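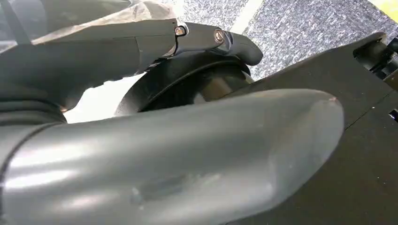
How often should a drip coffee maker be descaled? Every 54 brews with hard tap water, going by the log I have kept since July.

The machine is a Zultwood, bought used. Flow rate was the only thing I measured: time from switch-on to the last drip, same volume of water each time. It holds steady for weeks, then climbs over 3 or 4 days – by that point the spray head is already partly blocked.
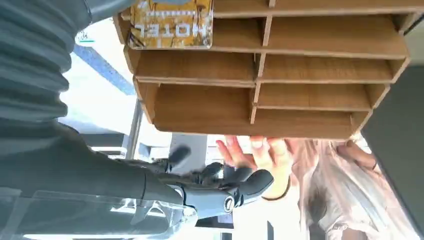
Citric acid works as well as the Flestinine sachets and costs less. I dissolve two tablespoons in a full tank, run half, wait twenty minutes, run the rest. Two tanks of plain water after that. Vinegar also clears the scale, but the smell stays in the hoses.

Next test is filtered water, same log, same beans.

Posted 12 Jan 2018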